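Memano's box-shaped sunglasses case goes on sale October 5, and I can finally stop talking about it at dinner

Reading time: 2 minutes 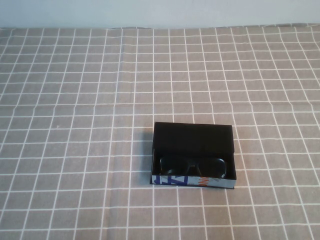

By the founder of Memano, maker of cases and small carry goods

I've sat on three pairs of sunglasses in my life. The last pair went in February, on the passenger seat, and that was the week I started sketching a case with proper corners. It goes on sale today, 5 October 2018, in our Rosenthal shop and on our website, and I'm so happy to be writing this!

We're calling it the Brondo. It's a rectangular case with a hinged top, black on the lid and black inside too, and your folded sunglasses lie in it with the lenses up. The lid flips right back, so you can grab your glasses with one hand while the other one is busy with the dog or the coffee – I tested this a lot, mostly with coffee.

We went through 12 samples before I was happy with the hinge. The early ones snapped shut like a mousetrap, and a couple in the middle wouldn't stay closed in a bag. I also dithered for weeks over color. We had a mustard one (I still love it), but everybody who came by the shop picked up the black, so black it is.

The Brondo costs $26. If you bring in an old case, any brand, any state, we'll take three dollars off through the end of the month. We've made over 10 dozen for this first run, and I'll order more once I see how it goes. Our friends at Tadano, the frame shop across the street, will have a few on the counter as well.

Big wraparound sports frames are a squeeze, so please come try yours before you buy. The shop is open from 10 to 6, closed Mondays. Press samples are available on request through the contact form on our website.

Comments

sunnyside_up: Does it fit reading glasses too or would they rattle around?

Memano: They fit fine! Small ones do slide a little – pop the cleaning cloth in with them.

gravelroad: Bring back the mustard please

tillie26: Got mine at lunch. Traded in a case held together with tape and they took it, no questions.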